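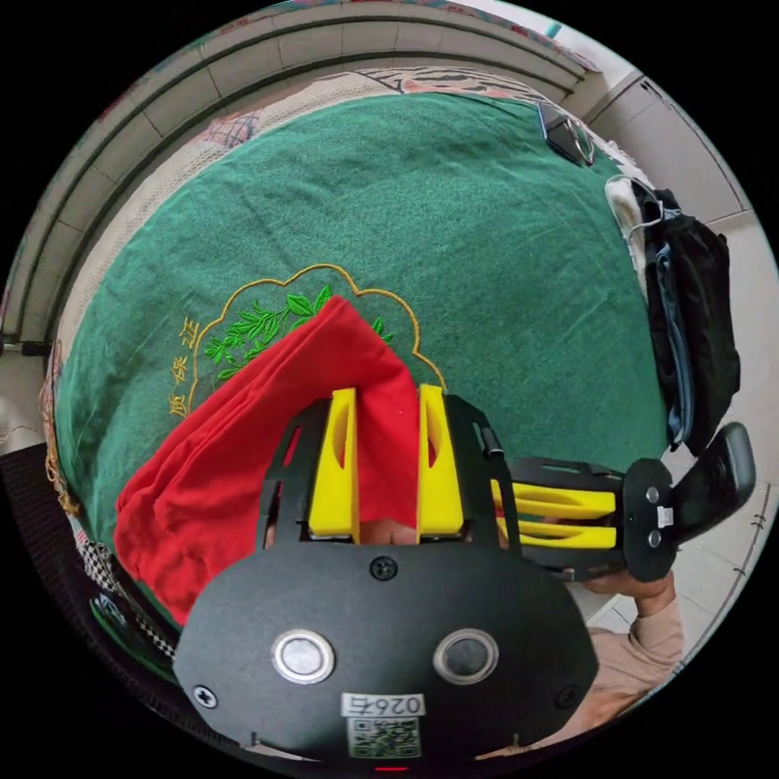
Re: [reno-locatif] Okier, saison 2

Salut la liste,
Je rebondis sur le message de Remo, parce que j'ai revu l'épisode de Valtolville hier soir (celui du duplex avec l'escalier condamné) et je ne suis pas du tout d'accord ! Déjà, la chambre d'amis est pour moi la meilleure pièce de la saison. Murs gris clair, presque rien au sol, et toute la couleur vient du textile. Franchement, une couverture vert foncé sur le lit, un tissu rouge vif par-dessus, et je n'ai plus envie de toucher aux murs. Alors que la cuisine, avec ses trois gris...

Remo D'Amico a écrit :
> Je trouve qu'Okier se moque un peu de nous. 3000 euros annoncés pour
> refaire un étage entier, main-d'œuvre comprise ? Et la décoratrice,
> on la voit deux minutes par épisode alors qu'elle dessine tout.
> Je décroche.

Pour les 3000, il me semble que c'était hors électricité, c'est dit très vite juste après la visite. Par contre, pour la décoratrice, 100 % d'accord avec toi ! Les meubles de l'entrée sont d'elle, les rideaux aussi, et le générique la met tout en bas, après le loueur de bennes.

Quelqu'un sait si la maison Beddoe repasse en janvier ? J'ai raté la fin, au moment où ils ouvraient le plafond. Et si vous avez la référence du banc Modley, je suis preneuse, il me reste environ 517 euros pour mon couloir.

Bises à tous,
Maud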